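Fatano Hand Gripper - Set-up and Service Guide
Section 4: When the fingers do not close the same, or the tracking is lost

Revised 30 Nov 2019 by Yogesh Thakur

4.1 What this section is for

Use this section when the gripper gives fault 2421 (finger gap not matching) or fault 3145 (marker cube lost). Both faults stop the recording. The fingers will still move in your hands after the stop, because the handles are mechanical, but nothing you do from that moment is saved. Many users continue to work for several minutes before they look at the screen. Please look at the screen.

Fault 2421 comes when the tracking program sees the two marker cubes at a distance that the fingers cannot have. In June we had this fault many times on one gripper. The reason was a finger screw that was tightened on the left side and only half tightened on the right. The right finger could turn a little in its seat, and the cube turned with it.

Fault 3145 comes when one cube is not seen for longer than the time limit. Usually a sleeve has covered it, or strong light is falling on the printed face.

CAUTION: Do not clear a fault by restarting the program and going on with the same task. The program will accept the wrong position as the new zero, and all later recordings will have the same error.

4.2 Before you begin

You need the 2 mm hex key from the Lopes tool pouch, a dry cloth without fibres, and the round glass dish with the small test block. The dish must be clean. If it has a chip on the rim, take another one.

Keep the cable away from the place where you will stand. If it must cross the floor, cross it behind the working side of the table, and check that it does not pull when you step back.

Note: If you wear a gown, fold the cuffs back before you take the handles. A loose sleeve can go forward over the cube when you stretch your arms.

4.3 Checking the fingers

1. Press Pause in the Poketti program. Wait until the status line is grey.
2. Put the gripper on the table with the cubes up. Do not put it down on the finger tips.
3. Move each finger from side to side with light force. There should be no play that you can feel.
4. If a finger has play, loosen its two screws by one turn, push the finger fully back in its seat, and tighten the screws in turn, a little each time.
5. Wipe the printed faces of both cubes. Do not use alcohol, it takes the black colour off the print.
6. Look at the corners of each printed face. If a corner is lifting, change the cube. Do not glue it.

CAUTION: Keep your fingertips out from between the gripper fingers while another person holds the handles. The closing force is small, but the return spring is quick.

4.4 The dish test

The dish test shows if the fingers meet at the same point and if both cubes are followed during a normal reach.

1. Put the glass dish on the table, away from the edge, with the test block in it.
2. Stand so that you can reach the dish without leaning on the table. Hold both handles.
3. Open the fingers and point them at the dish. Stop before they touch the glass. 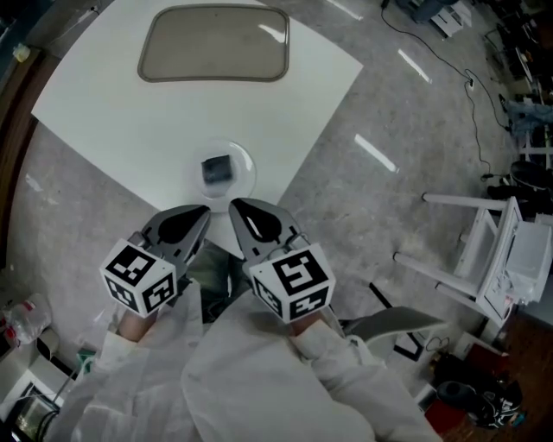
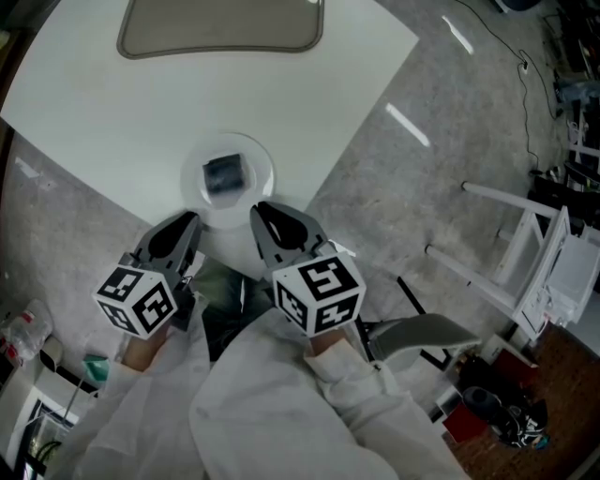
Fingers apart and directed at the dish, with a marker cube at the base of each finger.

4. Hold this position and count slowly to 10. Both cube signs in the program must stay green.
5. Move forward and close on the block. The two fingers should touch it at the same moment. If one finger touches first and pushes the block across the dish, go back to 4.3 and check the screws again.
6. Lift the block a little, hold it, and set it down in the dish. Open the fingers fully.
7. Repeat steps 3 to 6 until you have done the test 4 times without a fault.

CAUTION: If the dish falls or breaks, stop the test. Put the gripper down before you do anything with the glass, and do not use the fingers to pick up pieces. Small splinters stay in the pads and will scratch the next object.

4.5 If fault 3145 comes back

Try these in the order given.

a) Turn your wrists a little outward, so that the top faces of the cubes look more to the camera.
b) Change your place at the table. Ceiling lights can make a white spot on a printed face - you will not always notice it from where your own eyes are. Half a step is often enough.
c) Lower the exposure by one level in the Poketti program and do the dish test again.
d) Exchange the left and the right cube. If the fault goes with the cube, the cube is bad. If the fault stays on the same side, the problem is in the finger seat or in the camera settings.

After an exchange you must load the marker file again. The program does not know by itself which cube is on which side.

4.6 After the repair

Write in the service log the fault number, which side it was, and what you changed. Delete the recording in which the fault came, and also the one before it. With a loose finger, the position is often wrong for a short time before the program reports it.

If fault 2421 comes again after new screws and a new cube, do not use the gripper. Put a red tag on the handle and send it, together with both cubes, to the Jurnirero service desk. Send the marker file by e-mail with the serial number of the gripper in the subject line.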